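Home Shop Table Coverings Bowls & Small Dishes Guides Contact

Pallo Table Paper and Grid Tape Set

Brown kraft paper for long tables, with dark blue tape for marking it off 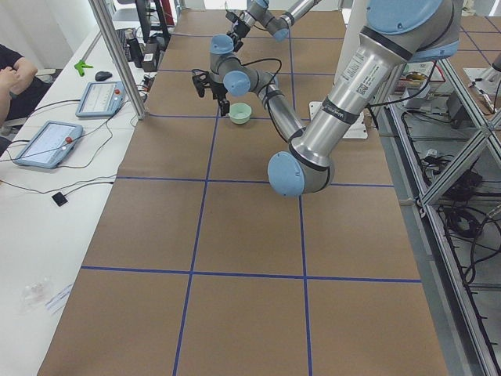
Veronica Bratu wrote to ask whether the tape lifts off without taking the paper with it, and she wanted to know before she did a whole table. Fair question, and I get it a lot! It does, if you go slowly and pull it back low over itself. If you yank it straight up you'll get a fuzzy stripe of torn paper, and I've done that plenty of times when I was in a hurry to move a line. Tape that has been down for weeks grips harder, so with an old layout I don't even try, I just roll the whole thing up and start again.

I'm the one who packs these sets at Parkelau, and I use the same paper on my own worktable, so most of what follows comes from me fussing with it over the last couple of years.

What you get

One roll of the brown kraft paper and 2 rolls of the dark blue tape. The paper is 8 meters long, enough for a good long table with a bit to fold under at each end. It's plain and matte, no print, no shine, and that's the thing I like best about it. A pale dish shows up beautifully on it, and a lamp overhead doesn't bounce back in your eyes. The weight hasn't changed from the last batch, even though the cardboard core has (it's a little narrower now, so if you have one of the old Prelteck wall holders you may need to pad the spindle with a turn of tape).

Laying it down

Roll it out and leave it alone for an hour before you tape anything. I know, I know. But it wants to curl, and if you tape over the curl you get a ripple you'll be looking at for the rest of its life. I put heavy books on the ends and go have coffee. You'll still see a few faint creases here and there, especially toward whichever end was closest to the core, and they don't bother anything. Please don't iron it. Someone tried.

Do the long lines first, from one end of the table to the other, then the ones that go across. I used to do it the other way around and my long lines always wandered, because I kept stopping to match them up at the crossings. Make a small pencil tick at each side where a crosswise strip should land, stretch the tape between the ticks a little above the paper, and only then press it down. Two people make this much easier on a long table, one holding each end.

How big should the squares be? Bigger than you think! My first grid was fussy little boxes and everything I set down ended up sitting on a line. Large rectangles give each dish or tool its own patch with room to spare, and you use a lot less tape. If you're sorting things, or want everything put back in the same spot each time, large is the way to go.

Bowls to go with it

People who buy the paper nearly always ask me about little bowls, so I'll say it here. The Hsueh small bowl is the one I pair with it. It's round and shallow and comes in a pale mint green, and you can find it on the Bowls & Small Dishes page. It holds a handful of beads or screws or berries and you can see what's in it without tipping it. It isn't part of this set, sorry, I've tried bundling them and the box gets too silly to ship.

Wear and spills

A dry cloth takes care of dust and crumbs. Water will mark the paper if you leave it, so blot it and don't rub. Oil is forever. When one patch gets ugly I cut a fresh piece a bit larger than the rectangle, lay it on top, and run new tape around it, and with the blue lines over the joins it looks perfectly decent. Tzu-hsuan Tam sent me the idea of laying two full layers from the start and peeling off the top one when it's worn, and I've been doing that on my own table since November. It does use up paper twice as fast, of course.

Ordering

Stock number 210. Sets go out in a long box, so have it sent somewhere that can take one in, because it won't fit in a mailbox. Extra tape is sold by the roll under the same heading. If you need the paper wider than your table you can run two strips side by side and put a line of tape down the join, just overlap them by a finger's width first. Send me your table length if you're unsure and I'll tell you whether one roll will do it. I usually answer in the morning.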